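Big day for the Lamville set – we just passed 602 demos! I did 11 before breakfast and I'm still not tired of it.

2 replies · 11 shares

The task right now is stirring. Spoon in mug, few turns, let go. Sounds tiny, but every person who teleoperates it does it differently, and that spread is what we want in the data.

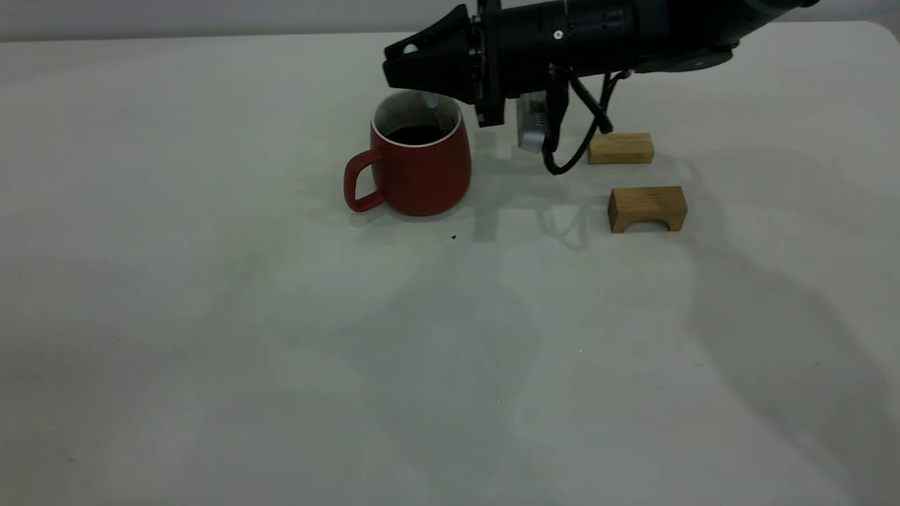

Chang-ho Ok goes slow and wide, I go fast and bump the rim a lot. We keep the bumps in if the arm recovers. Clean runs only made the last policy freeze the first time it touched anything.

359 likes

We also move stuff between takes now – mug, blocks, lights a bit dimmer or brighter. I skipped that in October and the model basically learned one spot on the table. Lesson learned!!

2 comments

Labeling is my favorite part, weirdly. You rewatch a grasp at quarter speed and see the exact moment you changed your mind.

Next up is pouring. If you've collected pouring demos, tell me how you reset between takes – I'm all ears and short on towels.

11 comments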